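Buy the Service Plan, Then the Arm 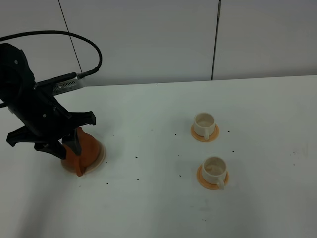

The Juven arm at an orange vessel, with two white cups on the table.

Stundusier offers the Juven tabletop arm on a lease of 712 dollars a month, with a service plan at 80 more. This office supports the lease, on one condition: the plan should be part of the base price. A college dining hall cannot keep a technician on staff, and a two-day wait for parts – the term now offered without the plan – is too long.

Chaiwat Phromma, Dining Services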